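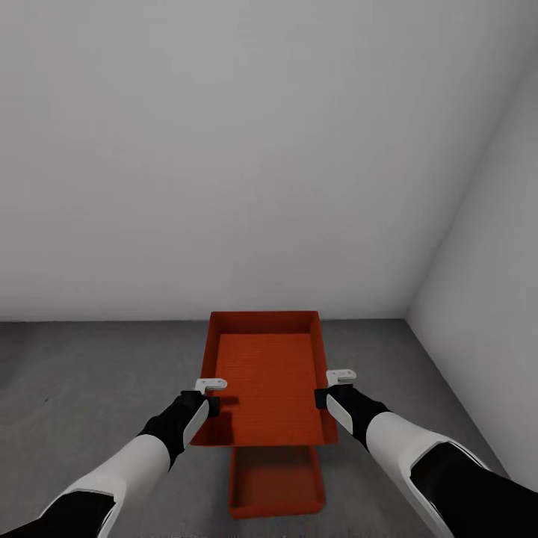
The second revision of the Grirkach Office Book, the edition used by members following the Dukau course in liturgical theology, is now with the printer. Most of the changes concern the rubrics, the short instructions that tell the reader when to stand, which psalm to omit, or where the antiphon is doubled. In the first revision these were set in a dark brownish red which, under weak light, many readers took for black. The tray in the picture, orange-red on a grey floor with light grey walls behind it, has the separation of colour we are after, and the new ink has been moved in that direction. It is warmer and lighter than the old one, and on the cream paper supplied by Oprea it keeps its hue down to the smallest size used in the book.

The change of ink applies to the printed volume only. In the file version, the rubrics are tagged by function and the colour is left to the reader's own settings. Members who print pages at home on a black-only machine should choose the italic rubric style, which is listed under Display in the file menu.

**Extent and arrangement**

The volume contains 2,084 numbered sections. Numbering is continuous from the Ordinary through to the Office of the Dead, so a section number on its own is enough to identify a text. Page references have been withdrawn throughout the course materials. They differed between the printed volume and the file version, and between the large-print and standard formats, and they had been the commonest cause of wrong citations in written work.

The order of contents is as follows:

- Calendar and table of precedence
- Ordinary of the Office
- Psalter
- Proper of Seasons
- Proper of Saints
- Commons
- Office of the Dead
- Indexes

In the first revision the Commons came before the Proper of Saints. A reader on a saint's day begins with the Proper and goes to the Common only for what the Proper lacks, so the old order meant turning backwards at nearly every hour. Ribbon positions have been altered to match. The green ribbon now belongs to the Commons and the white to the Psalter.

**Corrections to the text**

The list of errata runs to 629 entries. Most are matters of pointing: a misplaced asterisk at the half-verse, or a flex sign printed where the verse is too short to need one. A smaller group concerns antiphons given in the wrong form for Eastertide, where the alleluia had been left off. The remainder are cross-references that led to the wrong section.

A few corrections affect the sense of the rubrics and should be marked by hand in existing copies:

1. At Compline, the examination of conscience comes before the hymn. The first revision placed it after the psalm.
2. When a feast of the Lord falls on a Sunday in Ordinary Time, First Vespers is of the feast. The words "unless otherwise noted" are to be struck out.
3. In the last days of Advent, the O Antiphons are used with the Magnificat only. The note allowing them at the Benedictus was an error.
4. At the Office of Readings, the Te Deum is omitted on the Sundays of Lent.

The full list is held with the course files under "Errata — Office Book". It is arranged by the old page number, followed by the new section number, and can be used as a concordance between the two editions.

**Citation in written work**

From the next term, essays and exercises should cite the Office Book by section number, preceded by the letters GOB. A reference to a single verse adds the psalm and verse in brackets. The numbering of the psalms follows the Vulgate, with the Hebrew number after an oblique stroke where the two differ. Thus the Miserere is Psalm 50/51. Essays already submitted under the old scheme will be read as they stand.

Patristic readings need a second reference. The Office Book abridges many of them, and an abridged text isn't a sound basis for an argument about what the author held. Members should look up the passage in a standard edition, cite that edition, and add the GOB number afterwards to show where the reading falls in the year. Where the standard edition is available only in Latin or Greek, a published English translation may be cited instead, with the translation named.

**File version**

The file version is prepared in Haltero, as before. Copies made from the first revision will open in the present release of the program, but their internal links will still point to the old pages and can't be converted. The new file replaces the old one entirely. Private notes attached to the old file can be exported beforehand with "Save notes as text". The export gives each note with the opening words of the passage it was attached to, and the notes then have to be placed again by hand.

Members using a screen reader should note that the cross and asterisk in the psalms are now read as "flex" and "mediant". Either can be silenced. When both are silenced, the pauses remain.

**Large print**

The large-print format is set in 16 point with the rubrics at the same size as the text. It is bound in two volumes, divided after the Psalter. The Ordinary and Psalter are in Volume 1, and everything dated or assigned to a season is in Volume 2. The Ordinary is also supplied as a loose card, since both volumes would otherwise have to lie open together at every hour.

The card is the only part of the large-print set that uses black for the rubrics, underlined. The stock chosen for it has a coated surface, and the red ink rubbed off in handling during trials.

**Ordering and exchange**

Members enrolled before October receive the standard volume without charge. Those enrolled later will find it included with the materials for their first unit. The large-print set is sent in its place on request, and the request needn't give a reason.

Old copies need not be returned. They remain usable for private prayer once the four corrections above have been entered. They shouldn't be used for recitation in common alongside the new edition — the pointing differs in too many verses for two halves of a choir to keep together.

Further errors should be reported by section number, with the format stated (standard, large print or file). Reports on the calendar should also give the year in which the difficulty arises.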